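Chapter 3
Floors, Rugs and the Rooms Around Them

In this chapter
How a floor covering changes the way a room is used
Reading a pattern: field, border and repeat
Choosing a size
Everyday care, and what wears a carpet out
Words to know: pile, field, medallion, repeat, underlay

Most of us learn a room from the floor up, though we rarely think of it that way. A baby crawling across a rug knows its pattern long before she knows the color of the curtains, and plenty of grown people who have forgotten the wallpaper of their childhood home can still draw you the carpet. My own grandmother's was dark red with a border of something that may have been leaves (my brother always said they were fish), and I spent whole August afternoons driving toy cars along that border as if it were a highway. I mention it because this chapter is going to ask you to look hard at something you walk over every day, and it helps to start with a carpet you already love.

In Chapter 2 we talked about walls and light. You'll remember that a pale wall bounces daylight back into a room and a dark one soaks it up. Floors do the same, and they do something else besides: they tell people where to go. Put a rug under a table and four chairs, and you have a dining room, even if there is no wall between it and the sofa. Take the rug away and the table seems to drift. Gönül Kahraman, who taught home furnishing for many years in the town of Altıntaş, used to have her students try this with an old bedsheet before they spent any money at all. They would spread it, fold it, drag it a foot to the left, and then sit down and see whether they felt settled. It sounds like a game, and they treated it as one, but I have never found a better way of picking a size.

Pattern is where many beginners get nervous. They needn't! A patterned carpet is usually built from a few simple parts. The field is the large middle area. The border, when there is one, runs around the outside. A medallion is a rounded or many-sided figure that stands apart from the background, and a carpet may have a single large one at its center or a great many spread across the field. The distance from one figure to the same figure again is called the repeat, and you can measure it with an ordinary tape.

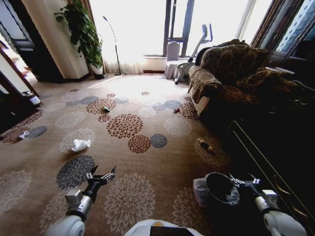 A large repeat suits a large floor, where the eye has space to take in the whole figure. In a narrow hall the same design gets chopped up by the walls, and all you ever see are halves and quarters. A small repeat is more forgiving, and from across the room it blends into something close to a single color. Neither one is better. Think about how far away you'll be standing most of the time, and how much of the floor will be hidden under furniture, and the choice generally makes itself.

Color deserves a word too. Middle tones are the kindest to a busy household. Very dark carpets show every bit of lint, very light ones show every shoe, and a mix of the two hides a good deal between cleanings. When Güven Yaman furnished the reading room at Skaltis, he wanted a plain cream carpet 600 centimeters long, and he got it, and he told me later that he thought about that carpet every time it rained. He has since moved it to an upstairs bedroom, where it is very happy.

We'll come to cleaning in the second half of the chapter, but here is the short version. Grit does more harm than spills. It works its way down to the base of the pile, and each footstep rubs it against the fibers. Pick up the larger bits by hand, vacuum slowly in two directions, and turn the carpet end for end now and then so that the path to the door doesn't always fall in the same place.

Before you read on

1. Choose a room you know well. Sketch its floor from memory, with any rugs, and then go and compare your sketch with the real thing.

2. Find a patterned rug or carpet and measure its repeat. One of my students found a repeat of 78 centimeters in a hallway not much wider than that, so don't be surprised by what turns up.

3. Spread a bedsheet where you might like a rug. Leave it there for an evening, walk around it as you normally would, and write down what you noticed. Keep your notes, as you'll want them for the floor plan in Section 3.4.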